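3.2. Evaluación del kit de pinza manual

El segundo producto que revisamos es el kit Kestura, que distribuye Prollidano y que se ofrece a laboratorios pequeños como el nuestro, donde no siempre se puede inmovilizar un brazo durante toda una mañana. Lo usamos a lo largo de abril sobre una mesa doméstica corriente, con su mantel y sus cosas encima, porque nos interesaba mucho más saber cómo se comportaba entre envases de casa que sobre un banco despejado. En total reunimos 400 agarres con 18 objetos distintos.
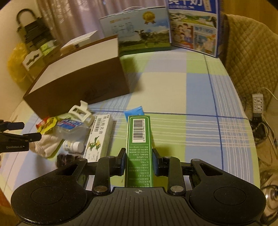

Revista Ponisberg de Automatización, vol. 6, p. 978

Figura 4. Agarre lateral de una caja de medicamento, alta y estrecha, con las almohadillas azul oscuro a ambos lados.

Las cajas estrechas, como la verde de la figura 4, nos resultaron especialmente agradecidas: basta con centrar los dedos y cerrar despacio. Más paciencia nos pidieron los envoltorios arrugados y los frascos pequeños tumbados, con los que tuvimos que ensayar varios ángulos de entrada antes de quedarnos con uno cómodo. El manual, dicho sea con cariño, se queda corto en este punto, y agradeceríamos que la próxima edición dedicara unas páginas a los objetos blandos. La comparación con la pinza Bansal se presenta en el apartado siguiente.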